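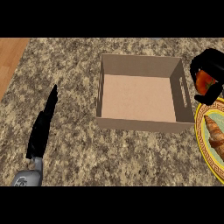 Can a simulated kitchen tell you which gripper to buy?

It can tell you which one fits around the thing and gets it to the box without hitting the sides. For grip force, slipping and bruising, you still need the real gripper and some real shopping.

Simulation vs bench, Rameck and Kamel grippers
Started by mossgate, September 23, 2025

mossgate
I've been given the job of choosing between the Rameck and the Kamel for a small packing cell. Soft-ish produce into open cardboard trays, nothing heavy. The Zokden rep has sent over a set of simulated runs in a kitchen world and says they settle it in favour of the Rameck. 100 runs each, and the Rameck dropped five. I don't have the Kamel's number in a form I trust, as the rep "tidied" it. My manager thinks that is the end of the matter. I don't. What would you want to see before signing for one of these?

tinpotcell
I'd want the friction value they used. In most of these worlds it's one number for everything, so a tomato and a croissant grip exactly alike. If they turned it up until the demo looked nice then your 100 runs are one run repeated.

mossgate
I asked. "Default settings" was the reply.

tinpotcell
Default according to whom?

Zineb Hajji
I'll put in a word for the other side as I do this for a living. The simulated runs are worth having for clearance. Look at where the fingers are: they come round the red thing from above and below, and they're thick. Now think about setting it down in the tray near a wall. Big rounded fingers have to open before they let go, and the wall with the hand slot leans into that space. You'll find that out in an afternoon in the simulator, and it costs nothing. On the bench you find it out by crushing trays.

wetfish_77
Clearance, fine. But that tray is stiff as a brick in there, isn't it? Real cardboard gives. Ours goes soft by lunchtime in the chiller and the arm pushes the whole thing along the table. I've yet to see a simulator that does a damp box.

Zineb Hajji
Ours does a sliding box if you give it a sensible mass. Damp, no, I'll give you that.

mossgate
Is the red one a tomato or a pepper, by the way? The run sheet just says "veg". It matters quite a lot to me, as a pepper is hollow and a ripe tomato isn't going to forgive anybody.

wetfish_77
Could be either with that bit of green stem. And in the simulator both will be a rigid ball, so I wouldn't lose sleep over it.

tinpotcell
Which is my whole complaint. It holds the shape, it doesn't hold the fruit. A rigid ball can be squeezed at full force all day and the score stays perfect.

oldcontroller
Has anyone asked what was driving it? We bought an Idberg arm in February on the strength of results like these. In the simulator the controller knew exactly where every object was. On our floor it had a camera and a shiny worktop and it was a different animal. The gripper got the blame for six weeks. There was nothing wrong with the gripper.

mossgate
That's a good one, I'll ask. If it was handed the positions then neither score means much for us.

Zineb Hajji
It still compares the two hands fairly, provided both were handed the same ones. I don't agree it's worthless.

oldcontroller
Fairly, but at a job you won't be doing.

wetfish_77
Get both on loan. 10 tomatoes, 10 peppers, your own trays, your own lighting. Leave the fruit overnight and look at it in the morning — bruises don't show straight away. And have a member of your own staff do the writing down.

mossgate
Rep says a loan is possible for the Rameck but "not usual". Kamel said they'd post one, return postage on me. I've said yes to the Kamel and told the rep I'm waiting for the friction number and an untidied sheet.

tinpotcell
Ask for the object files too. If the tomato weighs the same as the plate I want to hear about it.

mossgate
Will do. Kamel is meant to get here Friday, I'll post the bruises.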